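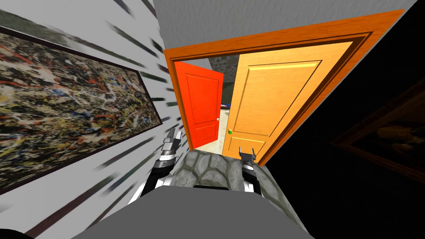
Two arms, two doors, one cobbled floor. Simulated, before anyone asks!

Posts > Robots > Chores

Right, a little thread on whether machines can do the housework yet, as my sister-in-law keeps asking when she can have one (1st July, so the annual nagging has begun).

Short answer: doors first. You can't hoover a room you can't get into, and doors are still a proper pain. Small round knobs especially – I'd have levers everywhere if it were up to me.
12 comments

In simulation you can have 1,000 goes before lunch and never chip the paint. Lovely! But a pretend knob doesn't stick in damp weather like the one on my pantry.

The Voicu lot in Keltdale say theirs managed 589 doors in a row on screen. Great, now try my mum's back door with the shopping in both hands.

I do think shop floors will get there sooner. Wide aisles, flat floors, same shelves every night. I'd let one face up tins at our Vamdale branch tomorrow. Ironing? Ask me again in a few years.
589 shares · 100 comments

© Bralletti | Contact | Back to top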